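I caught Přemysl Čierny at 4, an hour before soundcheck, and he was already laughing about his first gig in Nerkau. "I knew 3 songs," he told me. "So I played them all twice!"

He's got 81 demos on an old laptop now, and the new record, Plomden, grew out of the quietest ones (my favorites, by the way).
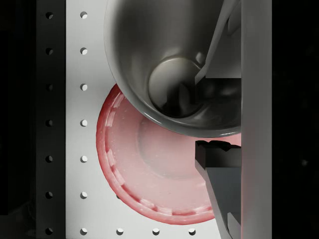 On singing for a bigger room

Drilholm holds 600 people, and he's playing it in December. "My mom wants a seat up front," he said. "I'm putting her in the balcony, or I'll forget every word."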